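**Interim progress report, second reporting period**
Project: Litter-layer invertebrates after storm damage in the Prirnanholm forest reserve
Prepared by: Elżbieta Baran
Period covered: through March

## 1. Status against work plan

Fieldwork for this period is complete. Sorting is behind schedule and identification has started on the beetles only. Spending is within budget on all lines except transport, which is covered in section 4.

The project compares ground-dwelling invertebrates in closed-canopy plots with those in plots where trees were blown down. The Meseck block was added as a reference area at the request of the reviewers and is now sampled on the same schedule as the main reserve.

## 2. Field sampling

Pitfall traps were run in 14 plots. Each plot was visited twice, once before leaf fall and once after. A total of 353 trap samples were recovered in usable condition. Losses were mostly due to flooding on the lower slope at Meseck, where the water table was higher than the soil map suggests. Tài Võ has moved the lowest trap line uphill and recorded the new positions in the plot register. The old and new lines will be treated as separate in the analysis.

Leaf litter cores were taken beside each trap line and extracted in funnels. Extraction time was held constant. The cores from the second visit were wetter and gave lower yields of springtails than the first set, and we can't yet separate the effect of moisture from the effect of season. Soil moisture readings exist for both visits and will be used as a covariate.

Canopy openness was measured at every trap by Chiến Đào. Values in the blowdown plots vary more than expected – two of them have dense regrowth of birch and are closer to the closed plots than to the other gaps. We propose to use openness as a continuous variable and drop the original two-class design. This needs your agreement before the analysis plan is fixed.

## 3. Sorting and identification

Sorted material stands at 3324 individuals, entered in the database with plot, visit and order. Ground beetles are the largest group so far, followed by rove beetles and spiders. Spiders will go to Bình Từ for identification once the first visit is fully sorted.

A repeat sort of a subset of samples was done by a second person. Agreement was good at order level and poor for small fly larvae, which we'll report as a single group. The sorting guide has been revised and the earlier samples don't need to be redone.

The reference collection has been moved to the Bevell building, where the cabinets have working humidity control. Labels were checked during the move. A few vials had lost alcohol and were topped up; the specimens in them are still fit for identification.

## 4. Budget and staffing

Transport is over its line because the reserve's lower track was closed and the longer route had to be used for the second visit. We ask to move the unspent part of the consumables line to cover this. Tuấn Huỳnh will send the revised table separately.

## 5. Next period

- Finish sorting the first visit, then start on the second
- Complete beetle identification to species
- Fit the preliminary models with canopy openness and soil moisture
- Reopen the Meseck trap lines after snowmelt 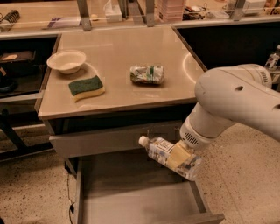
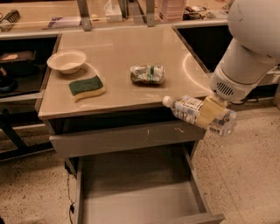 *Bowl, sponge and robot arm at the table, both views.*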